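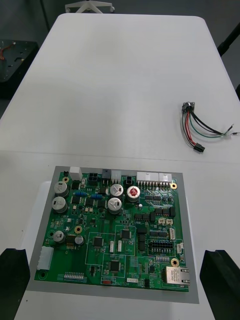

The Calluseo cell is one arm with a wrist camera and a two-finger gripper, set up at a white table for handling control boards and loose harnesses. This README covers setup and daily care of the cell. Before a run, lay the gray mat near the front edge of the table and put the board on it with the Ethernet jack at the lower right, so the slide switch marked SWITCH is on the near side. Keep the harness on the bare table, upper right of the board, with the stripped ends pointing right.

Flodau / Robot cells / Calluseo / README

## Startup

1. Power the controller and wait 12 seconds before enabling the arm.
2. Home the gripper with nothing between the fingers.
3. Load `board_mat.yaml` and check the wrist view against the saved reference.

## Care

- Wipe the fingers and the camera window every morning.
- Check the finger screws every 186 cycles.
- Replace the finger pads in pairs. Spares are in drawer 17.

## Known issues

The gripper sometimes loses its zero after an emergency stop. Home it again twice.

Maintainer: Nilmini Mridha
Last edited Friday, September 13, 2019

2 comments · 17 shares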